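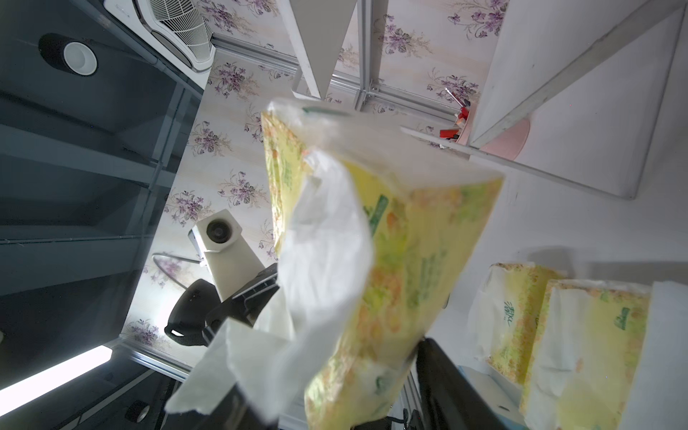 Open soft-pack held in both fingers, wrist camera view, tissue task.

Sun 4 September
By Setareh Dehghan

kilorel-tissue-trial README

G'day, and thanks for opening the readme first. This folder is my trial of the Kilorel, the two-finger gripper and wrist camera kit that Trikby sells as a bolt-on for small arms. I had it on loan, I recorded a heap of pick and place with it, and I'm sharing the recordings along with what I thought of the kit. Trikby didn't pay me and didn't see this before it went up. They did lend me the kit and it's going back in November, so weigh that however you like.

If you only want the data, skip down to "What's in the folder". If you're deciding whether to buy one, the bit you want is "So would I buy it", but please read the fingers section too, as that's where most of my grumbling lives.

What I was trying to do

My day-to-day is tidying tasks on a tabletop, and I'm forever hunting for things that are annoying to hold but cheap to replace. Soft-packs of tissues are my favourite. The wrapper is slippery, the pack squashes, and once it's open the top tissue flops about wherever it likes, often straight down over the print on the front. A rigid box tells you very little about a gripper. A half-squashed tissue pack tells you heaps!

The basic task is: pick up a pack, lift it clear of the table, turn it, put it down again somewhere else. There's usually more than one pack on the table, same yellow wrapping, and the operator is told which one to go for. I left the shelf stuff and the cables where they live. I know some people like a bare bench for this, and fair enough, but my bench is never bare and I wanted to know how the kit copes with that.

What's in the folder

126 episodes, all teleoperated, no scripted motion. 16 of them are failed grasps that I kept on purpose and put in their own subfolder (called "drops", even though a few are more of a slow slither). Every episode has the wrist video, joint positions, finger opening and a line of plain text saying what the operator was asked to do.

There's a notes file as well. It's just me typing between runs and the spelling is shocking, but if an episode looks odd to you, search for its number in there before you write to me. Valdir Cavalcanti drove the arm for some sessions and I drove for the rest. The operator field says V or S. We drive quite differently: he comes in low and quick, I hover like a nervous parent. If you're training on this I'd keep both of us in, but the field is there if you want to split it.

Everything was logged with Jokuvlow, version as shipped with the kit. I've left the files in its native layout and put a little converter in the tools directory. It does one thing and does it slowly. Patches welcome.

Setting it up

Lovely, mostly. The mounting plate went on first go, the cable was long enough (rare!), and Jokuvlow found the gripper without me having to go and edit anything. I had fingers opening and closing before my tea went cold.

The camera took longer. The kit's calibration routine wants you to hold the target dead still at a series of poses, and it doesn't tell you when it's unhappy, it just quietly gives you a worse result. Valdir worked out that you can run it from the command line with the verbose flag on and it prints the error for each pose. Do that. Our numbers got a lot better once we could see which poses were rubbish. The calibration file we ended up with is in the folder, under "macedo", after our arm. (The arm has a name. I'm not sorry.)

The fingers

Right. Two black fingers, they close toward each other, and for plenty of household things they're great. With the tissue packs they'll hold quite a steep tilt, and the camera still gets a good look at the object and past it into the room. I like that a lot. You end up with the ceiling light, the flowery wallpaper, a bit of shelf, all sorts of background that changes as the wrist turns, and I reckon that's useful if you don't want a model that only understands tabletops.

My gripe is force. There's a setting for it and the steps are too coarse at the soft end. One step and the pack slides, the next step and it folds in the middle like a taco. I spent a whole afternoon fiddling and settled on the firmer one, so expect to see packs getting squeezed more than a person would squeeze them. The setting is recorded per episode. If Trikby do one thing for the next version, I'd ask for finer steps down low.

The other thing is that a held pack takes up a big share of the view. With something this size in the fingers, the wrist camera is mainly a picture of the thing you're holding, and whatever's behind it you see in pieces around the sides. That's how wrist cameras go and I don't hold it against the kit, but if your method needs to see the put-down spot at all times, add a second view. I haven't included one.

Labels

I labelled start of grasp, lift, and release by hand. That came to 2,141 frames that I looked at one by one with a podcast on. Release is the fuzziest of the lot. The wrapper tends to cling a little as the fingers open, so I marked the point where the fingers start to move, and you may prefer the point where they're clear. Shift it if you like — the raw finger opening is there, so it's a two-line change.

I didn't label the text on the packs, and I'd be careful about using this for reading print. There's lettering in shot, green on yellow, some of it Chinese characters, and on a pack held up close it can be pretty blurry. It's good for "which object is this" and poor for "what does it say".

Known problems

11 episodes have a short gap in the joint log. The video is fine all the way through. They're listed in gaps.txt, and the converter skips them unless you tell it otherwise.

The episodes from our first session use the factory calibration, before we sorted out ours. Joint data is good, hand-eye is a bit off.

Colour shifts with the lighting. I didn't lock white balance and I wish I had.

It's all one room and one kind of object, so please don't go calling it a general grasping set. I'd be chuffed to see it mixed in with other people's stuff.

So would I buy it

Yes, with my own money, for tabletop work with things that are light and a bit awkward. The setup is friendly, the camera placement is sensible, and Jokuvlow has been more reliable than the logger I wrote myself (not a high bar, but still). If your objects are really delicate I'd wait and see what happens with the force steps. If everything you pick up is a rigid box, you could get by with something cheaper.

Using it

Do what you like with the recordings, commercial or not. A mention of the folder name is appreciated. If you find a wrong label, open an issue with the episode number and the frame, and I'll fix it when the next batch goes up. Questions about the arm driving go to Valdir, everything else to me.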